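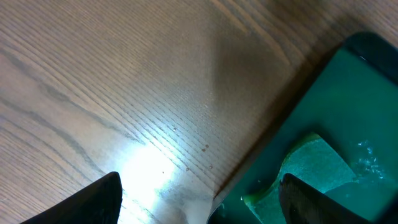 Tabletop, wood grain and glare.

Cotus: a collection of notes on phone launches and what came of them

Hello, and thank you for stopping by. Cotus is a plain set of tables about mobile phones: what was said about each one before it went on sale, what the maker confirmed, and what was in the box when people finally got their hands on it. I started it because I kept arguing with friends over who had promised what, and I got tired of losing those arguments for want of a note written down at the time. It has grown a good deal since then, and I'm very fond of it, so please forgive me if I go on a bit.

What's in it

There are 981 entries in the main table, one for each claim, and a claim is always a single thing: a screen size, a battery size, a price, a colour, a date. If an article made four claims about a phone, you'll find four rows. The second table holds the phones themselves, 200 of them, and the third lists the places where the claims were first seen. The three are joined by a short code which you'll find in the first column of each (the codes mean nothing at all, so please don't try to read anything into them, as one kind person spent an afternoon doing).

Files

claims.csv, the main table
phones.csv, one row for each handset
sources.csv, where each claim was found
notes.txt, my own remarks, rather rambling
old/, earlier versions, kept for anyone who has built something on them

Columns in claims.csv

code: the joining code
phone: the handset's code in phones.csv
subject: screen, battery, camera, price, date, colour, memory or other
said: the claim, in my words and kept short
stage: rumour, hint or confirmed
result: right, wrong, partly or unknown

A word about "hint". I use it when somebody from the company says something in public that plainly points one way without quite saying so, such as a picture of a phone's corner, or a cheerful remark about how long a battery ought to last. Svatopluk Mikuš, who checked the whole of the stage column for me and then very patiently checked it again, thinks that some of my hints are really rumours. We settled most of them over email. Where we couldn't agree, the row says hint and notes.txt gives his view next to mine.

How the result is decided

I wait until the phone is on sale in at least one country and then go by the maker's printed specification. Prices are the awkward ones. A phone may cost one thing at launch and another by the time it reaches the shops here, so I compare only with the launch price in the country the claim was talking about. If the claim didn't name a country, the result is "unknown", even when everyone could guess which was meant.

The Senetti rows need a little care. The handset had two names before launch, Senetti and Mussa, and for quite a while people wrote about them as if they were two different phones. I have put them together under Senetti and kept the old name in its own column in phones.csv. The Jorkatance is still listed without a release, and all of its claims are "unknown" for now.

Known problems

Anything before the second version is thin on cheaper phones, which get far fewer rumours written about them, and I'd be wary of drawing comparisons between cheap and dear ones from this set. Around 995 further clippings are sitting in a folder waiting to be read. A few of the source links have gone dead, and I've left them in place with the word "gone" after them. Accented letters may look odd if you open the files in an older spreadsheet program; choose UTF-8 when it asks and all should be well.

Using it

Do as you like with it, for work or for pleasure, so long as you say where it came from. If you load it with the little script in the main folder, it will start a local page on port 2222 where you can sort and search the rows. You can change the port on the third line of the script if something else is already using it.

Corrections are always welcome. Please send the row's code, what you think it should say, and a link if you have one. I read everything, usually late in the evening with a pot of tea, and I try to put out a fresh version each February.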